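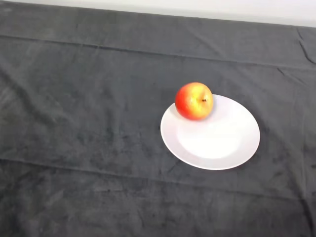

Hand and gripper trials: your questions answered

Last updated 17/12/2021

Hello! I'm Dilani Samarakoon and I run the gripper bench at Flustatham. Since I started posting notes on the apple trials I've been getting the same handful of emails again and again, so I've put my replies in one place. If yours isn't covered, write to me anyway (I do read them all, just slowly in December).

Which hands are you comparing?

Two at the moment. The Abera is a fingered hand, and the Ekby is a plain two-jaw gripper with flat pads. I'd love to add a suction cup to the list but I haven't got a pump I trust yet.

Why apples?

They're cheap, they're round, they roll if you look at them funny, and they show a bruise a day later if you've squeezed too hard. I did try oranges first and the peel forgave everything, so I learnt very little. Apples are much less polite!

Do you use the same apple every time?

No, I buy a bag and pick out the ones that are close in size. Each apple gets retired after 40 grips, or sooner if the skin goes soft. Please don't ask what happens to the retired ones, my neighbours have had quite enough crumble.

What's the plate for?

A glazed plate is slippery, and the rim gives the fingers something to bump into, which is a lot closer to a real kitchen than a bare bench. If a hand comes in too low it catches the rim and shoves the whole plate along. I count that as a miss even if the fruit ends up in the hand.

And the dark cloth?

Mostly glare. My bench top is shiny and the camera kept picking up reflections of the lights. The cloth fixed that in an afternoon. It does wrinkle and hold its fold lines, and I've given up ironing it. So long as the creases don't tip the plate, I leave them alone.

How does the fingered hand take hold?

From the side, with the upper fingers going over the top of the fruit and the lower ones coming round underneath. I like this grip because the load is shared out, and the fingers can close a bit unevenly without the apple popping out like a bar of soap. The downside is that you need clear space under the curve of the apple, and there isn't much of that when it's sitting on a plate.
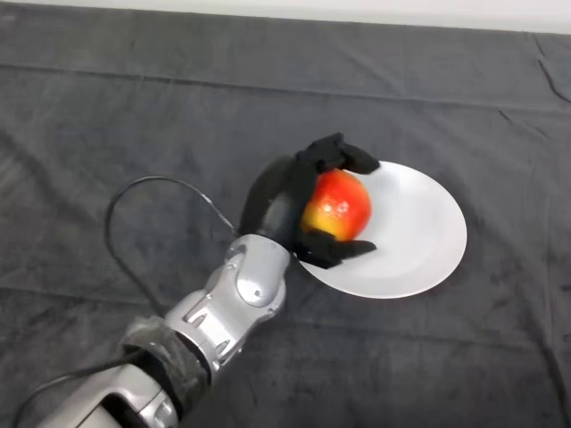 How many grips have you logged so far?

1775 across both hands, of which 444 were with the Ekby. I know that's lopsided. The jaw gripper is quicker to set up so I kept telling myself I'd catch up later, and then I didn't. I'm not publishing success rates until the two sets are nearer the same size, so please stop asking, you know who you are.

Which one do you prefer?

For fruit, the fingers, and I'm surprised to be typing that. I came into this as a two-jaw person! The jaws are brilliant on boxes and tins, but with an apple you've got two small patches of contact and you're relying on squeeze. For anything with flat sides I'd still pick the Ekby without a second thought.

Do cables get in the way?

They can. Leave too little slack and the wrist tugs at the end of its turn, leave too much and you've got a loop waiting to hook something. I give mine a generous curve and run the arm through the whole move slowly, watching the cable and ignoring the fruit, before I let it go at full speed.

What controller are you running?

Punosden, the older version. I tried the new one and the menus are nicer, but it changed how the finger force is set and I didn't want to swap that halfway through a set of trials. I'll move over when this lot is finished.

Where does the camera go?

Up high, looking down at a slant. Straight down looks tidy but you can't judge the gap under the apple. I lost nearly 21 runs to that before I moved it, and I'm still a bit cross.

Can I send you a hand to try?

Yes please, if it comes with its mounting plate and the wiring drawing. Email first so I can check it will fit the wrist. I post everything back, but you'll need to cover the postage both ways.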